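Nneka Lawal took the 12 o'clock bus out to Sundton with her uncle's letter folded in her coat. He had written it in July and left it with the solicitor, and it said only that the house was hers and that Leopoldo Serrano next door had the key.

Leopoldo was slow to answer. He looked at the letter for a long time, then went to find his glasses and looked at it again.

"He owed me two chairs," he said.

"You can have them."

"I don't want them now."

The house smelled of soap. Someone had washed the kitchen floor and put the cups away by size. On the table lay a pile of her uncle's photographs. She turned over the top one.
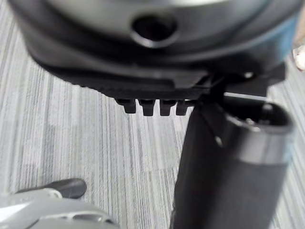
*Grey housing, underside, with the small black tabs.*

There was nothing written on the back. She put it down and tried the drawers. In the last one she found her own letters, all of them, tied with kitchen string. Two had never been opened.

"He was saving those," Leopoldo said from the door.

"For what?"

He shrugged. "He didn't like to run out."

She sat down and picked at the knot – it was tight, and her hands were cold. Leopoldo filled the kettle. After a while he went next door and came back with one of his own chairs, and set it down across from hers.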